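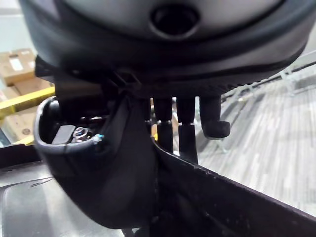 Fit-out of the Rallier Wing: Update for Staff and Tenants

The second stage of the Rallier Wing fit-out has now passed to Lovidard, the interiors contractor appointed by Morrison Property Services in August. Levels two and three will be completed first, with level four to follow once the new electrical distribution boards have been certified. The finishes schedule has been confirmed and may be inspected at the reception counter. Occupants who found the original palette too bright will note that dark grey, shading towards black, has been retained for joinery and fittings in the shared areas, and that walls will be painted in a warm off-white.

Furniture allocation

The wing will accommodate 153 workpoints, of which 17 are reserved for visiting staff and may be booked by the half day. Each workpoint will be supplied with a height-adjustable desk, a task chair and a lockable pedestal. Of the 479 items recorded in the existing furniture register, those in sound condition will be offered to other tenants before disposal is considered. Requests should be lodged in writing with the Building Services office and should quote the register number of the item sought.

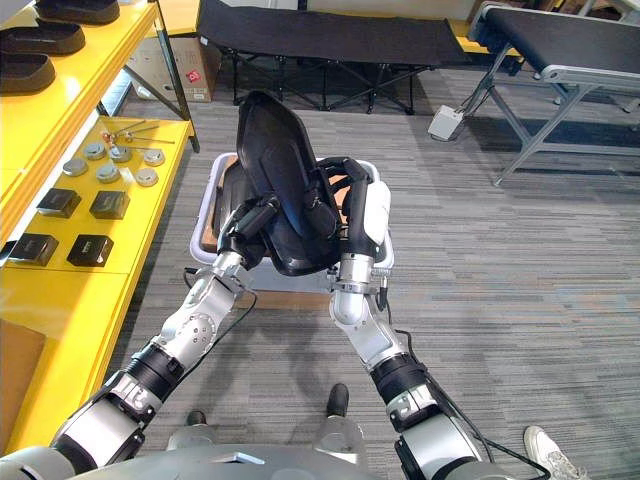 A black moulded chair shell above a white plastic tray.

Tenants are reminded that personal chairs, heaters and lamps may not be brought into the wing without a current test tag. Ergonomic assessments remain available to all staff, and any equipment recommended in an assessment will be transferred to the new workpoint at no cost to the tenant.

Access during works

The goods lift at the Zetitz Street entrance will be reserved for contractors until 11 am each working day. Deliveries arriving before that time should be directed to the loading dock — drivers will require the name of the receiving tenant and a contact number. The eastern stairwell remains open at all times as a fire exit and must be kept clear of cartons and packaging.

Floor plans for level four will be circulated when the certification is received.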